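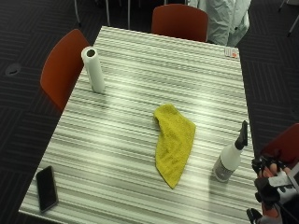 Banon long table in striped white: our review after a spring of spills

We bought two of the Banon tables for the room where our lunch club meets, and I promised several readers I would report back once they had been properly lived with. Well, they have had soup, poster paint, a burst carton of orange juice and more tea than I care to think about, so I feel ready to give an opinion.

The first thing to say is that the top is glossy, and I do mean glossy. The pattern is bands of white and two greys, and it looks very smart against our dark carpet, far smarter than the old brown tables ever did. It also shows you everything! A fingerprint on a pale band hides quite well, but catch the same print on a darker one, with the ceiling lights on, and you'll be reaching for the cloth before you've sat down.

Luckily it wipes clean with very little fuss. I use the Lovex surface spray (the 446 ml bottle, which has lasted us since April) and one of those fluffy yellow cloths, then go over it again with kitchen roll to take off the smears. Spray the cloth lightly and work along the bands, and you'll find the streaks are much less noticeable. Going round in circles, as my mother taught me, left swirls I could see from the door.
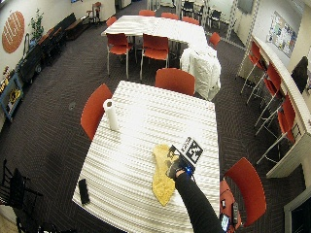
Both tables with the red-orange chairs drawn up, and the kitchen roll standing by.

The chairs came from Madedance and were bought separately. I did worry that such a strong colour would be too much with the stripes, but I've grown terribly fond of them — they cheer the place up on a grey Tuesday and they go nicely with the bar stools at the counter. They tuck in well enough, though do lift them when you move them, as the backs can knock the table edge.

Now for the grumbles. The table cost us £758 for the pair, plus delivery, and for that money I would have liked a spare set of feet in the box. Putting the first one together took roughly 50 minutes, and the instructions were no help at all with the legs. The second went up much faster, thank goodness. 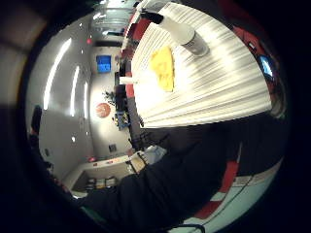 I should also mention glare, as two of our regulars find it tiring when they are trying to read at the table. Plain mats have helped a good deal. We had a look at the matt version from Tripathi before we ordered, and if your room is very brightly lit I'd give that one some thought, although I found the finish rather chalky to the touch and it held on to a tea ring in the shop.

Would I buy the Banon again? Yes, I would, and I've already been asked to price up a third for the far end of the room. Eight out of 10 from me, and it would have been nine with better instructions.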